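Kundeck | Projects | People | News | Contact

Print this page | E-mail this page

When the jaws would not let go

Shanti Rathore was 22 minutes into a session in February when the left gripper stayed shut on her finger. She got it out with a bruise. "I pulled the trigger back and nothing moved," she says. "The light was still green."

The fault was in the return spring, which had slipped off its post. Rathore works on the Brotance hand-held grippers at Kundeck, where people do kitchen tasks by hand so a robot arm can learn from the recordings. Bread is one of the harder ones. With a slice held over a small plate like this, she says, the operator squeezes lightly, and a weak spring is easy to miss. 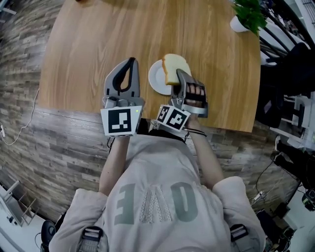

Conall Hanrahan, who runs the workshop, took apart all nine pairs the next morning. Seven springs were loose – "more than I wanted to find," he says. He blames a post that was molded too short.

The new post is longer and has a lip. Each gripper now gets 70 open-and-close cycles before it goes out, and anyone can stop a session.

Rathore was back the same week. "I check the jaws first now," she says.

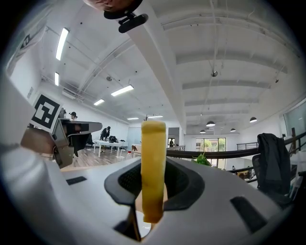
What changes next

Hanrahan wants a release tab on the outside of the handle. Ailbhe Hegarty is drawing it.

Contact | Copyright Kundeck | Back to top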